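Flonness opens server repair workshop in Varcombe

March 6, 2018

The computer refurbishing company Flonness has opened a new workshop in Varcombe, in the former printing hall on Drandska Street. The workshop will repair used servers and sell them again to schools, clinics and small offices in the region. The hall has an area of 900 square meters and was empty for two years before the company rented it.

Last year Flonness received 1,409 old servers from its customers, but many of them had to wait in storage, as the previous rooms were too small. In the new place the machines are opened, cleaned and tested on the same floor – before, they had to be carried between two buildings.

The first large order came from Zhong, a logistics firm which is replacing the equipment of its warehouse offices. Its servers are now being checked. The work begins with the motherboard, which stays in its metal chassis during this stage. The memory modules are taken out and tested separately. The processor, the coin-cell battery and the wiring are examined on their place, and a part is changed only when it fails the test.
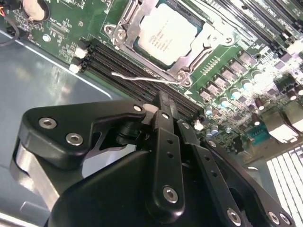

According to the company, the battery is the part that is replaced most often, and also the cheapest one. Damaged memory slots are a more difficult case. A board with such damage is usually kept for spare parts.

Residents of Varcombe can also bring single computers to the workshop, but for the moment only by appointment. A counter for private customers is planned for September. Flonness says that the prices for private repairs will be published on its website before the counter opens.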